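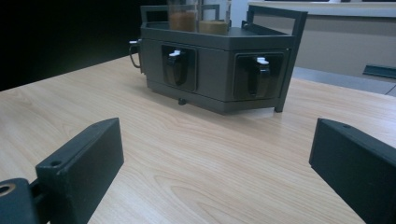 Ground spices, storage and the trouble with dates

I moved the dry store out of the kitchen cupboard in March and have now had long enough with the new arrangement to write it up. The old cupboard shared a wall with the oven. I put a cheap thermometer in there over a weekend of baking and did not like the readings, which rose well past what the rest of the room was doing and stayed up for hours after the oven was off. Heat drives off the volatile oils that give a ground spice most of its smell. Whole seed holds on to them far better, as the oil sits inside the seed until something breaks it.

The rule I now follow is whole where possible, ground in small lots, and nothing kept warm. Exceptions are turmeric, dried ginger and anything else that would damage the grinder. Those I buy ground from Baidoo, the grocer behind the bus station, in the smallest bags they sell.

Grinding

My grinder is a Sultik blade model with a cup that is supposed to come off for washing and mostly does. Blade grinders heat the load if you run them continuously. I pulse for two seconds, stop, shake, and repeat. Filling the cup past half gives an uneven result, with dust at the bottom and cracked seed on top, and no amount of extra running fixes it. Coriander is the worst for this on account of the husk. I sieve it and put the coarse part back through.

Let the powder cool before it goes in a jar. A closed jar of warm powder will put moisture on the inside of the lid, and moisture is how lumps start. I spread it on a plate for 20 minutes. Gangadharan Poduval, who taught me most of what I know about this, toasts first and grinds second for anything to be used the same week, and skips the toasting for anything to be kept. I have copied him and can report no reason to change. 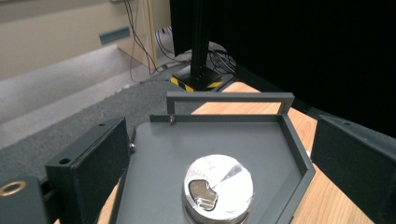 Jars and lids

Glass, every time. Plastic takes on the smell of cumin and never gives it up. The glass itself is of little interest; the lid does all the work. A metal lid with a liner in good order is fine. Once the liner has a groove worn in it from the rim, the seal is poor even when the lid feels tight. The quick test is to put some water in the empty jar, close it, turn it over on kitchen paper and leave it overnight. Dry the jar completely afterwards.

Headspace matters more than I used to think. A big jar with a spoonful left in the bottom is mostly air, and that air is changed each time it is opened. I move the remains down a size. The jars I settled on hold 244 ml to the brim, and the next size down is half that. 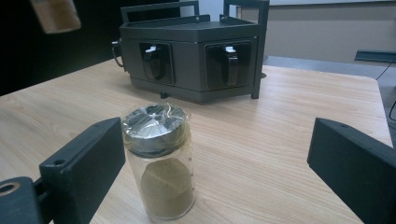
Fine olive-tan powder in a clear jar with a silver lid.

Clear glass does let light in, and light will fade paprika and turmeric in a few weeks on a sunny shelf. Mine live behind a door, so I have not bothered with dark glass. If your jars are on open shelving the dark sort may be worth the money, though you lose the ability to see what is left.

Labels

Write the date of grinding. The date of purchase tells you very little, and the date printed on the packet tells you less once the packet has gone in the bin. I use paper labels on the base and a soft pencil. Ink from a marker came off on my hands. Yayra Kyei puts hers on the lid, which works until two lids of the same size get swapped at the sink.

My limits are 12 weeks for ground seed and longer for turmeric. These are for flavour only. A dry spice past its limit is dull, and I increase the quantity or use it up in a marinade.

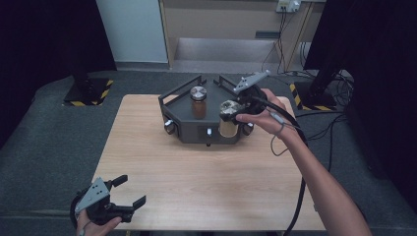 Brown on the left, pale tan on the right, both with metal lids.

Caking

Garlic powder, onion powder and any blend containing salt or sugar will cake sooner or later. Most of the water gets in during cooking, when the jar is held over a steaming pan and shaken. Spoon it out away from the hob, using a dry spoon, and the problem nearly goes away. A few grains of uncooked rice in the jar did nothing measurable for me. Lumps that break under a fork are fine to use. Anything that smells musty goes out, jar washed, liner replaced.

Still to do

The Skutport shelf brackets need longer screws before I trust the top shelf with full jars. I also want to compare a batch kept in the freezer against one kept in the cupboard, same seed, same day of grinding. The first batch was ground and labelled on 8th April. Black pepper to start with, then cumin if the freezer drawer has room.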